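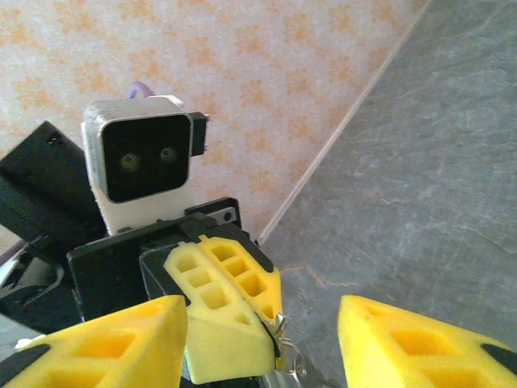
Robots at work: what happens to everyone's jobs?

Burard is a firm that cuts and looks after keys for blocks of flats, schools and sports centres. It has 2419 sets of keys on its books. Every set has to be checked, put on the right ring and sent to the right place.

For a long time people did all of this by hand. Now part of the work is done by robot arms. They work in pairs, 2 arms to a bench.

How does a robot arm hold things?

At the end of the arm is a gripper. A gripper has fingers, but they are not like yours. These ones are yellow, and there are two on each gripper. They move apart to open and come together to close. Some of the fingers have holes or hollows in them.

A key ring is a hard thing for a robot to hold. It is small and shiny, and the links swing about. You can pick one up without looking. A robot has to work out where the ring is first, so it needs a camera. The camera sits close to the gripper and looks where the fingers are going.

What do the people do now?

There are 17 people in the key room, the same as before the arms came. Their days have changed, though. They used to sort rings for most of the morning, and some of them got sore hands. Now they set up the benches, watch the arms and help when something is dropped. They still cut the difficult keys themselves, and they still answer the phone when someone is locked out.

Everyone had to learn new things. The training took 2 weeks. Some people liked it straight away. Others missed the old job, where you could sit together and chat while you sorted. The firm has kept one sorting table for busy days.

Do robots always take jobs away?

Sometimes they do. In some workplaces fewer people are needed after machines arrive. In others, like this one, the same people stay and do different work. It depends on what the owners decide and on how much work there is.

Words to know

Automation: using machines to do work that people used to do.
Gripper: the part of a robot arm that holds things.

Page last checked: 31/05/2024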